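Flultirel review - a tank game for people with short lunch breaks

I've put 40 hours into Flultirel since July, which is a silly number for a browser game where you steer a circle and shoot at other circles. My cousin sent me the link, I told him it looked like homework, and then I missed dinner. So take the score at the bottom with that in mind!

You start with one slow barrel and pick a branch at your first upgrade. I went Lancer, because everybody does, and regretted it until I got the hang of the recoil.

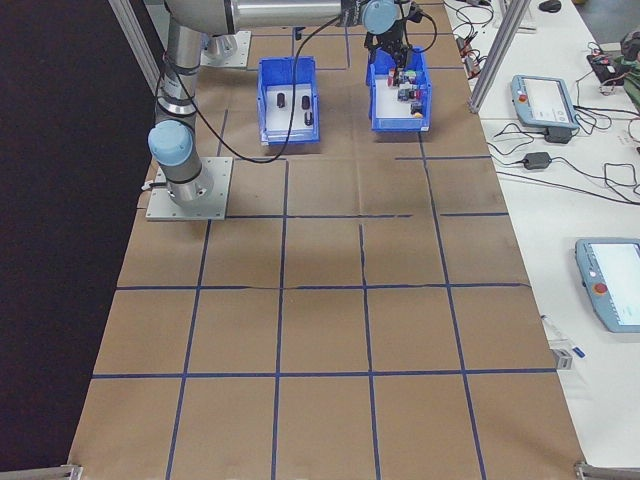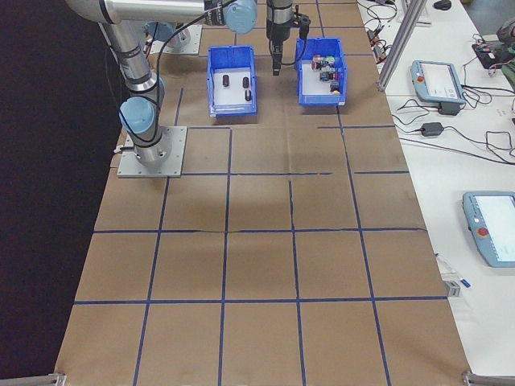
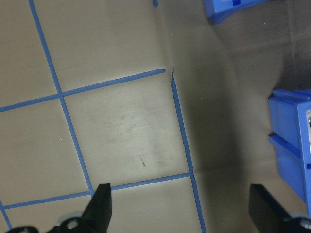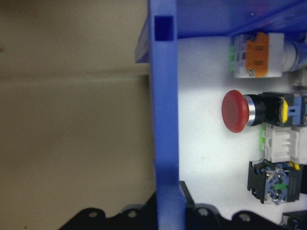
Hongjun Shao thinks I'm being unfair to the Lancer, and says the recoil is the whole point: fire backward, cross the map in no time, and turn only when somebody follows you. I tried it for an evening and okay, fine, it works (mostly on people who are new).

My favorite is still the Warden. It gets 3 little drones that circle you and block shots, and you can send them out with the right mouse button. They're slow to come back, so a good Lancer will eat you alive while they're gone, but holding a corner with them feels great. The Anchor is the one I'd skip - too heavy, and its mines fade before anyone bumps into them.

Team mode is the best part. It's 4 teams on one big map, and alliances last until somebody gets greedy. Free-for-all is rougher, mainly when the server fills up and your shots start landing late. I got kicked twice in the middle of a good run and lost everything, with no way to rejoin the same round.

Sound is bare bones, and the menu text is tiny on my laptop. No ads during a match though, and nothing you can buy makes you stronger.

I'd give it 4 out of 5. Fix the disconnects and I'll bump it up.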